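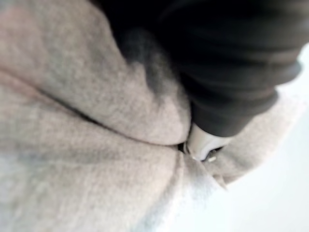 Soft things first

Speaker notes, packing-down talk, July. 30 minutes with questions. Walter Flores is on before me and tends to run over, so be ready to drop the part on labels.

Start with the fleece. Ask who in the room folds a fleece and who stuffs it. Most hands will go up for folding. I don't believe them, and I say so, kindly.

The usual advice is that anything soft should be rolled tight, because rolling saves room. I have heard this at every one of these talks and I have yet to see anyone measure it. A fleece is mostly air. Roll it, let go, and it creeps back to the size it was. What you save is the time spent looking for it, and that's worth something, but please let's stop calling it space.

Pale fleece, same problem plus fluff. Grey, cream, pinkish, whatever the shop called it. It picks up whatever was in the crate before it. Wash the crate? Marisol Begay does. I wipe mine and hope.

Bunched up is fine for one night. I'd take a bunched fleece on a clean shelf over a neat one at the bottom of a box with a kettle on top.

Pause. Water.

Cables, or why I don't trust the drawer

This is the longer half. Slow down here.

Every office we pack has somebody who owns a "cable system". Tekleab sold us one: 5 trays, a card of coloured ties and a leaflet. It cost us more than the cables in it. After the Kullutby move I went back to look and the trays were full of pens.

So, plain method. Lay it out on the floor before you coil anything. All of it, as long as it goes. People hate this step because it looks like you've made the mess worse. Carpet tiles are good for it – they don't roll about, and a black cable shows up well against grey. Find one end. Hold it. Walk the cable out and let the twist fall out of it as you go.

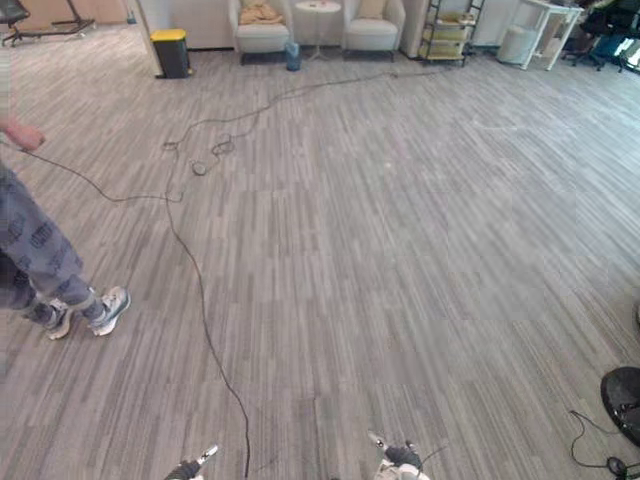 Cable in the hand, the rest on the carpet.

Leave this one up while I talk. Point out the loose coil a little way off with the small round disc beside it. It might be a connector, I can't tell from the slide. Say so if asked. The lesson is the same: deal with small round things before you start pulling, or they end up under somebody's shoe.

On shoes: wear some. Loops on a floor are a trip hazard and I include myself in that warning (Naditz, the stairwell, don't tell the whole story).

Over-under coiling. Cheng-en Chou swears by it and will be in the second row, so be fair. It does stop long cables kinking. For a short lead to a desk lamp I think it's showing off. Big loose loops, one tie, done. If you can't remember which way the last loop went, the method is too clever for the end of a long day.

Figures slide: the Redimex store room had 1,125 leads on its list. Dwayne Ostrowski asked how many had been plugged in since the last move. They couldn't say. Neither could I, about mine at home.

Labels (skip if short of time)

Label both ends or don't bother. Masking tape goes gummy in a warm cupboard. So-ying Hsiao's printed ones look lovely and cost a fortune. I'd like to see them after two summers before I recommend them.

Likely questions

Cable ties or hook-and-loop? Hook-and-loop, but keep it away from the fleece. Anyone who has picked that apart will nod.

Can both go in one crate? They can. Fleece underneath, cables in a bag on top, bag closed. I wouldn't use the fleece as padding for anything with corners.

Do vacuum bags work? For a while. Mine let the air back in before we'd found the van keys.

Last thing: ask for the laser pointer back.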